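Sterkdale Storeroom: Sorting the Small Supplies

Gallery, 2 pictures

The storeroom at Sterkdale was last sorted in March. By then the small supplies had spread over three shelves and a filing drawer, and the same things were being bought twice. This page covers the bench stage of the job, when everything came off the shelves and was put into groups before being labelled and put away.

The stock list came to 356 lines before the sort. Of those, 66 were duplicates under a different name, mostly bags and wraps. Shelf labels were printed on the Druro label sheets we already had, and the new list is kept with the Kleinschmidt binders near the door.

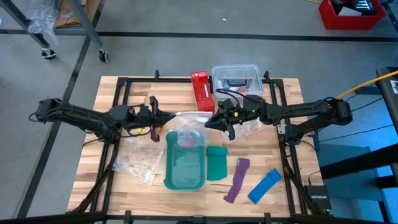
On the bench: clear plastic bags, a teal tray, a folded dark green cloth, and at the back a red case beside a clear storage container.

What size of zip-top bag should we keep on hand?
Two sizes cover nearly everything, a sandwich size for small parts and a large freezer size for cloths and cords. We keep 50 of each and reorder when a box is half gone.

Bags that had lost their seal went to the recycling depot. The rest were flattened, grouped by size and stood on edge in a tray so the sizes can be told apart at a glance. Cloths were folded to the width of the shelf.

Wraps took longer. Rolls had been kept upright in a cupboard, where they leaned and creased, so they now lie flat on the second shelf with the ends facing out. Colours are kept together, and a part roll goes in front of a full one so it gets used first.
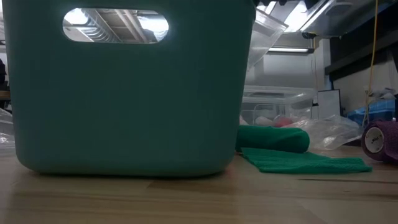
The second shelf is 46 centimetres deep, enough for two rows. Bins go on the bottom shelf with the handle side out. Anything lighter than a full bin can go higher, but please leave the top shelf for the seasonal boxes.

The shelving is the grey Cuviler unit that was already in the room. One bracket was loose and has been tightened. The next sort is planned for the same month next year, and the list will be checked against the shelves before any new order goes in. If you take the last of something, cross it off the sheet inside the cupboard door.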